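Gift Records and Membership Coordinator
Murnitz Museum, Cleltwood - Development Office
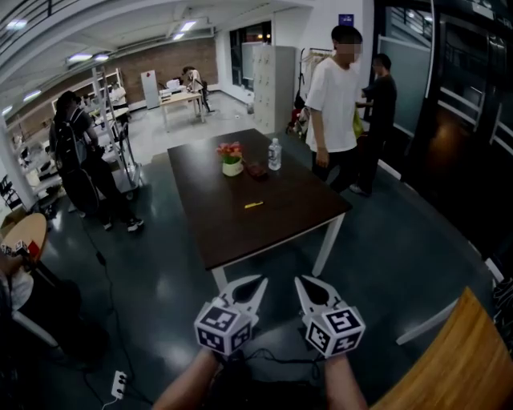

One applicant in the last hiring round wrote back to ask if the job was mostly fundraising or mostly record keeping, saying the posting could be read both ways and that the interview had then been almost entirely on the second. The applicant was right, and the posting has been rewritten. The job is mostly record keeping. The coordinator does not ask anyone for money.

Position summary

The Murnitz Museum is a nonprofit children's and local history museum, open since 1937. Its income comes from admissions, memberships, facility rentals, individual gifts and grants. The coordinator enters and checks all gift and membership transactions, issues receipts and acknowledgment letters, runs the renewal cycle, and supplies figures to the finance office and to the grant writer. The position reports to the director of development. It has no direct reports.

Hours: 38 per week, year-round
Status: regular staff, hourly, eligible for benefits after the introductory period
Location: on site in Cleltwood. Remote work is limited to report preparation and must be arranged ahead of time.
Start: first working day in December
Application deadline: 10/21/26

Duties

Gift entry. Post checks, card payments, stock transfers and payroll deductions to Trestach, the museum's donor and membership database. Each gift carries a fund code, an appeal code, a restriction code and, where it applies, a soft credit. Gifts received before noon are posted the same day. Gifts received after noon are posted the next working day and held overnight in the office safe.

Receipts and acknowledgments. Produce a receipt for every gift, whatever the amount. Prepare letters for signature from the approved templates. Where the donor received something in return (event seats, a membership with guest passes, an auction item), the receipt must state the fair market value of what was received. The coordinator looks up the value in the benefits table and does not estimate it.

Membership. Maintain member records, print and mail cards, process upgrades and gift memberships, and answer member questions by phone and email. The Family Plus level has 400 households and generates most of the correspondence, chiefly on the subject of named caregivers. A caregiver may be changed one time per membership year without charge. Further changes need approval from the director of development.

Renewals. Run the renewal file monthly. The cycle consists of an email before expiration, a letter in the month of expiration, and one final notice. Lapsed records are moved to inactive status after the final notice and are left out of appeals until the annual review.

Reconciliation. Match Trestach batch totals to the bank deposit and to the general ledger each month. Differences are written up on the variance sheet, with the cause, before the finance office closes the month. A variance that can't be explained is reported as unexplained. It is not to be cleared with an adjusting entry.

Restricted funds. The museum has 107 active fund codes. Many were opened for a single exhibit or for one year's school program and hold small balances. The coordinator keeps the fund register, attaches the gift agreement or award letter to each code, and notes the reporting date. The Åberg Fund has its own terms: income may be spent on admission and bus costs for school groups, the principal may not be spent, and a written statement goes to the fund's trustees every year. The format of the statement is fixed by the gift agreement.

Reports. Prepare the monthly giving summary, the membership count by level, and the retention report. Pull attendance and giving data for grant applications on request. The grant writer gives the definitions (fiscal or calendar year, cash or pledges, new or returning) and the coordinator writes them on the first page of the report.

Events. Keep the guest list and payment records for the annual benefit and the members' preview evenings. Attendance at these events is required and counts as working time. Setup, catering and rentals belong to the facility office.

Database project

The museum is in the second phase of moving its records into Trestach from an older system plus a set of spreadsheets. The first phase moved current members and donors. The second covers lapsed donors, memorial gifts, matching gifts, and pledges made before the current chart of accounts. The coordinator will do the following:

- Review possible duplicate records and merge or keep them according to the written matching rules
- Convert old fund names to current fund codes using the crosswalk table, and flag any name that is missing from it
- Check converted pledges against the paper file for original amount, payments received and balance
- Keep a log of decisions that the matching rules do not cover, with the record number and the basis for the decision
- Draft changes to the data entry manual as questions are settled

Paper files are stored in the basement record room, and the elevator serves that level. File boxes can be heavy. A cart is provided, and facility staff will move boxes on request.

The project has a fixed scope but no fixed end date. Routine gift entry and receipts come first whenever the two conflict, and year-end is the busiest part of the calendar for routine work. A person starting in December should expect to spend the first weeks almost entirely on gift entry, with project work picking up once year-end receipts are out.

Requirements

- High school diploma or equivalent
- Two years of work in gift processing, membership, bookkeeping, billing, medical records, library circulation or another setting where transactions are entered and later audited
- Working knowledge of spreadsheets, including lookups, pivot tables and text functions
- Accurate typing, including numbers
- Ability to write a short, correct letter
- Ability to keep donor and member information confidential
- Background check, completed after a conditional offer

Preferred

- Experience with any donor database. Trestach experience is not expected, and training is given on site.
- Experience with a data conversion
- Familiarity with fund accounting
- Spanish, spoken and written

A college degree is neither required nor scored.

Pay and benefits

The position is at grade C of the museum's hourly scale. The full scale, with steps, is sent to every applicant with the confirmation of receipt. Starting step depends on years of related work and is set by the finance office from a table. It is not negotiated one case at a time.

Benefits include health and dental insurance, a retirement plan with an employer match, paid vacation and sick leave, paid holidays, and a family membership. Overtime is paid under state and federal law and must be approved in advance. Overtime is usual at year-end and rare in summer.

Selection process

1. Applications are checked against the requirements list. Those that meet all items go forward.
2. Applicants take a short skills exercise on site or by screen share. It consists of a batch of sample gifts to be coded, a page of records containing duplicates, and one letter to a member. The codebook is provided. Speed is recorded but is given less weight than accuracy.
3. Interviews are held with the director of development, the finance office and one member of the visitor services staff. Questions are sent the day before.
4. References are contacted for the finalist only.

Applicants not selected are told at the step where the decision is made. Applications from the last round are not carried over. Anyone from that round may apply again and may ask that their earlier exercise score be used.

How to apply

Send the following as one file to the museum's employment mailbox, with the position title in the subject line:

- Resume
- Cover letter, one page at most, describing one set of records you kept, how errors in it were found, and how they were corrected
- Names and contact details for two references, at least one of them a supervisor

Paper applications may be left at the admissions desk during open hours, marked for the development office. They are logged on the day they are received and treated the same as those sent by email.

Requests for accommodation at any step, including the skills exercise, go to the same mailbox or to the museum's main phone line. Such requests are kept apart from the application and are not seen by the interview panel.

The Murnitz Museum is an equal opportunity employer. Employment is at will. The duties above describe the job at the time of posting and may be changed with written notice to the employee.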